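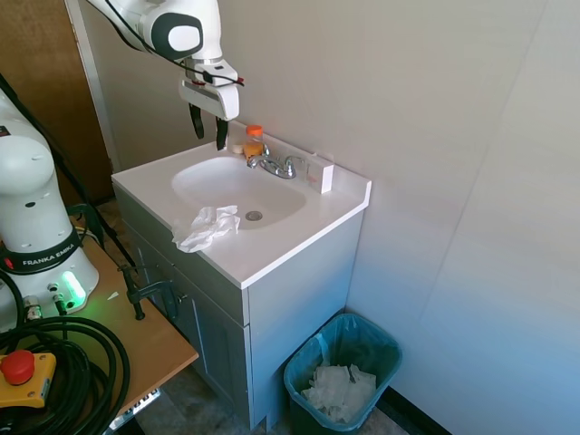 What happens at a cross-country race?

Posted 10/02/2020 in Sport for Younger Readers

If you have ever run across a muddy field as fast as you could, jumped a puddle and arrived at the other side puffing like an old steam train, then you already know a good deal about cross-country. It is running out of doors, over grass and mud and hills and sometimes through woods, and people have been doing it for a very long time. Schools are especially fond of it, and if yours has a team you may well be asked to have a go before the winter is over.

Where do you run?

On a running track, every lap is the same. Cross-country courses are all different from one another, and that is a big part of the fun. The course at Suduline Park, where lots of local schools meet, is 2000 metres long. It starts on a wide, flat field, goes up a hill that seems rather steeper each time you run it, winds through some trees and comes back down beside the stream. At Nasura Common the ground is much flatter, but after rain it gets terribly sticky, and there is one corner where shoes have been known to stay behind when their owners carried on.

The way is marked with flags and tape, and grown-ups called marshals stand at the corners and point. Before the races begin there is usually time to walk round the course with your teacher. Do go, even if it is cold and you would much prefer to stay under the tent with your snacks! You will find out where the slippery bits are, and how far it is from the last bend to the finish, and you will be very glad of knowing that later on.

Why is the start so squashed?

Everybody starts together, in one very long line. At the Hotico Schools' Cross-Country in November there were 300 runners over the whole day, split into races by age, and even so each line stretched right across the field. When the whistle goes, the whole line dashes off and then has to squeeze into a path that is only wide enough for a few people. It can feel a bit bumpy. Keep your elbows in, look where you are going and try not to worry if others get in front of you.

A lot of them will be going too fast, you see. The first 100 metres of a cross-country race are often run at a speed that hardly anyone could keep up for long, and by the time the hill arrives many of those speedy starters are walking. If you set off at a pace where you could still say a short sentence to a friend, you will probably be overtaking people before long, and that is a lovely feeling.
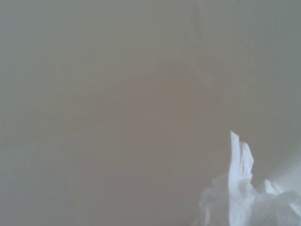 Hills need a little trick of their own. Going up, take small, quick steps and swing your arms, and look a little way ahead of you so that you don't keep staring at your feet. Going down, let your legs turn over freely, but stay in control, particularly on wet grass. If you get a stitch (that sharp pain in your side), slow down and breathe out slowly and deeply until it eases. Stopping to walk for a bit is perfectly all right too. Plenty of good runners have done it.

How does a team win?

Now this is the part that puzzles people. Cross-country looks as if everyone is running just for themselves, but your team's score comes from adding places together. Whoever finishes first scores one point, second place scores two points, and so on all the way down to the very last runner. In the Žukauskas Shield, which is for primary schools, the places of the first 3 runners from each school are added up, and the school with the smallest total wins.

Let's try one. Suppose the runners from Green School finish second, fifth and tenth. Two add five add ten makes 17. The runners from Blue School finish first, eighth and twelfth, and that makes 21. Blue School had the race winner, but Green School takes the shield! So if you are a long way down the field and wondering whether it is worth trying to catch the person in front, it very often is.

What should you wear?

You don't need anything fancy. Most children wear their PE kit with old trainers that have a good grip on the bottom. Some runners wear shoes with spikes, although certain courses don't allow them, so ask first. Tie your laces in a double knot. Bring a warm top and a coat to put on as soon as you have finished, along with dry socks, a drink and a carrier bag for your muddy shoes – whoever drives you home will be very grateful for the bag.

When you cross the line you will go into a sort of narrow lane made of rope, called the funnel. Stay in the order you finished, even if your best friend is just behind you, and keep walking until somebody hands you a little card or disc with your place on it. Give it to your teacher straight away, before it disappears into a pocket, and then go and put that warm top on.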